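**Floltwood, May 7, 2021** — Tutuvine, the Floltwood furniture and upholstery cooperative, has opened applications for its new repair bursary, which will help households on low incomes to keep and restore the furniture they already own.

The bursary will support 105 households in its first year. Each successful applicant will receive up to £500 towards the cost of re-covering, re-webbing or frame repair, carried out by a member workshop in Floltwood or Mak. 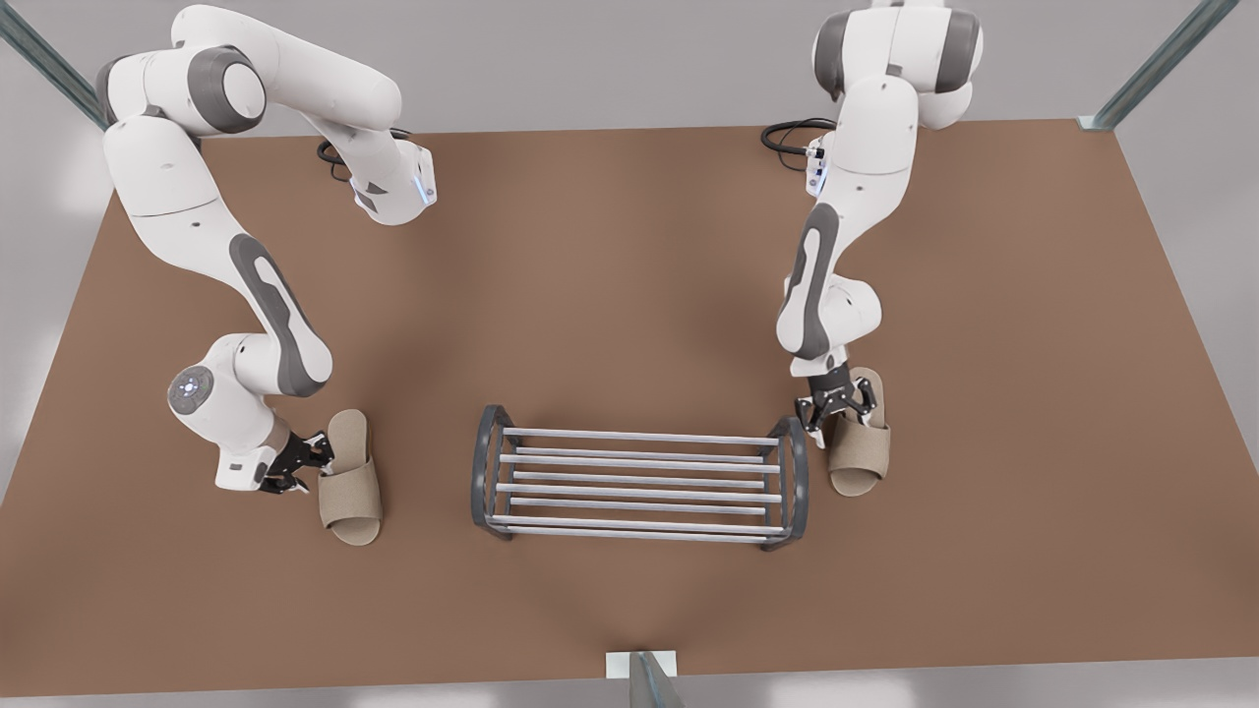
Applications may be made by post or at either workshop counter. A decision will be given within five weeks, and collection and return are free of charge for addresses within the two towns.

"Many good armchairs are thrown away for want of a new cover or a few hours of work," said Olga Barrientos, chair of Tutuvine. "We would like people to bring them to us first."

The scheme follows a trial held in March, during which members repaired dining chairs and footstools for tenants of the Vokulitz estate. Pascual Quiroga, who led the trial, will manage the bursary from the Mak workshop.
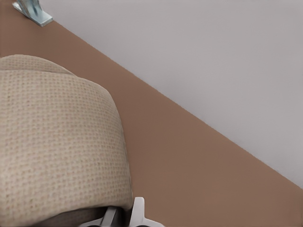 Fabric will be offered in plain and woven finishes, all of them suitable for everyday use. Applicants may also supply their own material, provided that it meets current fire safety rules — workshop staff will advise on this before any work begins.

Tutuvine will take on 2 trainees to support the scheme. They will work under Ximena Cisternas, head of upholstery, and will be paid for the full length of their training.

**Enquiries:** Cristóbal Zúñiga, Press Office, Tutuvine, Floltwood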